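Jullberg Panel Work Kit for Robot Arms
Sunell part group: cell safety / live panel work
Ships in 11 working days. Cabinet not included, robot not included.

What it is

A set of guards, tags, covers and a written rule book for shops that let a robot reach into low voltage control cabinets. Inspection, probing, breaker resets, terminal checks. Built around the Kartha rule set, version 2, which most of our customers already train to. If you're on version 1 call first, the approach limits changed.

Works with two-finger and three-finger grippers. Suction tools no, sorry.

In the box
- insulating finger sleeves, 2 pairs
- wrist shroud with hook-and-loop closure
- 13 lockout tags, wipe clean
- floor marking template for the standoff line
- Kartha rule book, printed, plus the wall sheet
- test log pad

Sleeves are a wear part. Swap them at any nick, dont tape over it. Spare pairs on the order form under Gitero consumables (same sleeve, different bag).

Before the arm goes in

Walk the cell. Check the door is pinned open and not just leaning. Door swing is the one people forget and a door that drifts back on a moving arm will ruin your afternoon. Then supply state: read it, write it down, second person signs. 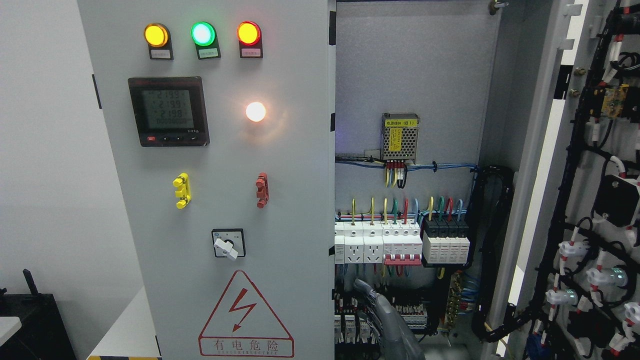
Panel state comes first in the Kartha rules and it covers both halves of a cabinet, the door you left shut as well as the bay you're working in. A rotary handle in the off position is not proof of anything until you've confirmed what it switches. With all three door lamps lit and the meter display showing figures, as on this one, rule 4 says treat everything behind the door as live, fingers of the gripper included. Sleeves on, slow speed, no hand in the bay while the arm is in it. Lamps out is also not proof. Test it.

Approach rules, short version

1. Path taught with the supply locked out. Always. Live runs only on a path that has already been run dead, start to finish.
2. One bay at a time. No reaching across to the door wiring from inside the compartment, back out and re-approach.
3. Cable bundles count as obstacles. Put them in the collision model with a margin, and redo it after anyone re-dresses the wiring.
4. Any lamp or reading you can't explain = treat as live.
5. Force limit set at the wrist, checked at start of shift, logged.
6. Stop button within reach of the person watching. Not on the bench behind them.
7. Contact with a terminal that wasn't planned: stop, retract by hand guide with supply off, inspect the sleeve, log it.

The wall sheet has 19 lines, these are the ones that get asked about.

Sockets and breakers

Rail-mounted sockets inside a cabinet are handy, and they get used for chargers and laptops. Clear them before a run. A plug sticking out changes the envelope and your taught path doesn't know about it. For breaker resets use a push move only, no gripping the toggle — we've seen levers twisted from a grip that was a hair off axis. 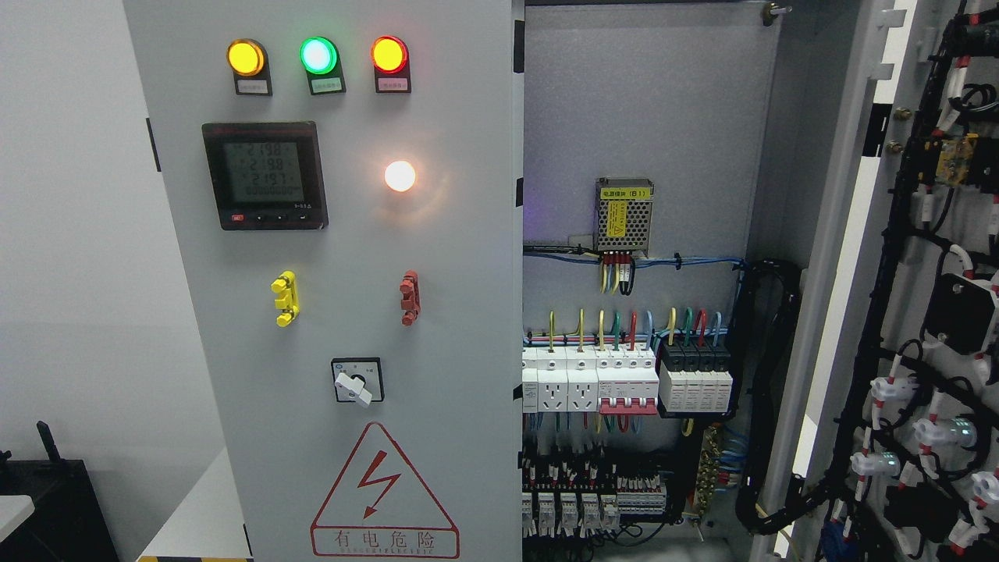 Resets go one at a time with a pause after each, and the operator reads the meter before the next. If the reading isn't what you expected, stop there. Don't have the arm try again. Auto-retry on a breaker reset is banned under Kartha and the checklist has a box for it, turned off and initialed.

Signs and labels

Keep the hazard triangle on the door clean and visible. If your crew reads more than one language put up the wall sheet in each one. We stock English, Turkish, Tamil and Hindi, others on request. Label text gets checked by a person against the drawing, camera reads don't count as the check.

Training

Half day, on site or at our bench. Muammer Baysal runs the hands-on part and Bimla Malhotra does the paperwork side: log pads, sign-off, what an auditor will ask to see. Up to 13 people per session. Bring your own lockout padlocks.

Not for

Medium voltage gear. Outdoor enclosures in rain. Anything where the door interlock has been defeated to get the arm in, we wont supply for that.

Changes since the July printing
- rule 7 now says supply off before hand guiding (was after, our mistake)
- shroud closure is longer
- tag ink fixed, the old one rubbed off

Questions before ordering: Geetha Arumugam, technical desk, mornings best. Returns on unopened sleeves only, opened bags cant come back.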